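Work and Automation, week 3 handout
February 3, 2022

Okay, so last time we ran out of clock right when it was getting good, and I promised I'd write up the part I skipped. If you missed class, start with the Nundthorpe reading (the 16 pages, not the whole report!) and then come back to this.

We were talking about where the work goes when a job gets automated. Most of you said "it goes away," a few of you said "it goes to the engineers," and Luana Toledo said it goes to whoever is standing closest, which made everybody laugh and which I think is the best answer we got. I want to stay with that one for a while.

Think about the packing room at Wulov. Before the arms came in, a new hire learned the job by standing next to an old hire. You watched her hands, you did it badly, she fixed your wrist, you did it less badly. No one wrote any of that down. Then the company wanted machines to do some of the packing, and suddenly what was in her hands had to be recorded, over and over, in a form a machine could learn from. So there's a new job on the floor, and it's a strange one: you do a small everyday task with a gripper in each hand, so that the motion gets saved along with what the gripper was near and how it moved.
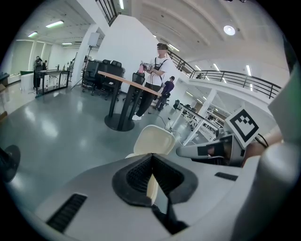
The question I kept asking when I visited Hornolum was who gets picked for this. I figured it would be the best packers. Nope! Ismael Fagundes runs the schedule over there and he told me the best packers were often the worst at it for the first couple of weeks, and they hated that. They have 20 little shortcuts that depend on fingertips, and you take the fingertips away and hand them two stiff jaws. A kid from the front office with no habits to lose picked it up faster. Imagine how that feels if you've been the person everyone goes to for help.

Write down what you think a supervisor owes that person. I mean it, a few lines, bring them to class. Pay is part of it, but try to get past pay.

Next thing, and this is the one I get worked up over. What counts as a day's work? In the old room you could see it, boxes on a pallet. In the recording job the unit is a "take," one try at one task. At Hornolum the target was 996 takes per crew for the month of March. Is that a lot? I have no idea, and neither did the crew, and that's my point. They had no feel for the number. One bad take, where you fumble and start over, might get thrown out or might get kept (some teams want the fumbles), and the people doing the takes weren't told which.

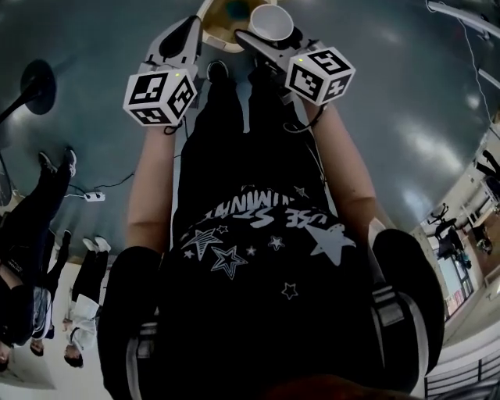
Farhad Sharifi

Somebody asked me after class if picking up a paper cup is really "skilled work." Try this at home: get some kitchen tongs, one pair in each hand, and move a paper cup from one side of the table to the other without crushing it. Now do it again the same way. Now do it for an hour. Your shoulders will have opinions. Skill is a slippery word in this literature, and D'Amico (chapter 2 in your packet) uses it in at least two senses without saying so, so read with a pencil.

Also watch for the body stuff when you read the interviews. People talk a lot about their arms and necks, about gear on the head or straps over the shoulders, about learning to hold their elbows in a way they never would otherwise. Ayten Çetinkaya's interview is great on this. She says she started reaching for her coffee at home like she was at work. I'd put that next to the older accounts of typists and switchboard operators we read in week 2 and see what matches.

For next time:

Read D'Amico, chapter 2, and the Çetinkaya interview.
Bring your lines on what the supervisor owes.
Come with one task from a job you've had (any job, babysitting is fine) and be ready to say how you'd show it to someone who could only use grippers.

Sebastião Cavalcanti has the sign-up sheet for presentations. There are still 3 open slots and I'd love not to have to assign them.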